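Feb 4, 2024
by Joaquim Garcia

14 comments | 17 shares

Quick write-up before I lose my notes. Got to Sestport late, missed the coffee, caught the tour halfway down the stairs. Cordeiro does returns and repairs for small kitchen appliances — 718 units on the shelves when we walked through, all waiting on somebody to look at them.

Eino Aaltonen runs the bench side and did most of the talking. Until last April every unit got unpacked, cord checked, sorted, all by hand. Now they're moving the dull part over to arms. Trial room is upstairs. Small, crowded, cables everywhere, black cloth on stands. I liked it better than the showroom tbh.
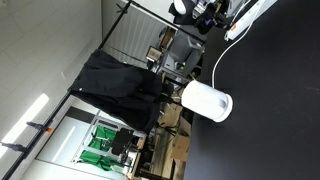

White container on its side on the trial table, power strip up at the far end.

Cords are the hard bit, Eino says. A box stays a box. A cord is never the same shape twice. So the bench people spend part of the shift setting out the table, watching, resetting, writing down what went wrong. Two of them told me they'd take that over unpacking any day. A third said her wrists are better but she misses the radio, you can't have it on up there becuase of the calls.

Pay was the question everyone wanted to ask and somebody did. Same rate for now, new grade being talked about.
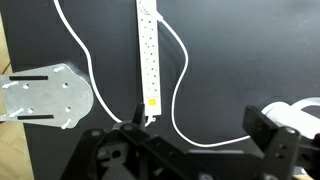 Nobody has been let go, Eino was firm on that, but 17 people used to do intake and they aren't replacing the ones who leave. Felt like the real answer to me. Training is 2,000 a head and comes out of the Gosov budget, not the shop's.

Had to run for the bus so I skipped the packing hall. If anyone stayed for it, drop a note in teh comments. Flolach is next on my list — will try to be on time.

Recent
Gosov open day, short notes
Parking at Sestport, a warning
Two hours at the Flolach spring fair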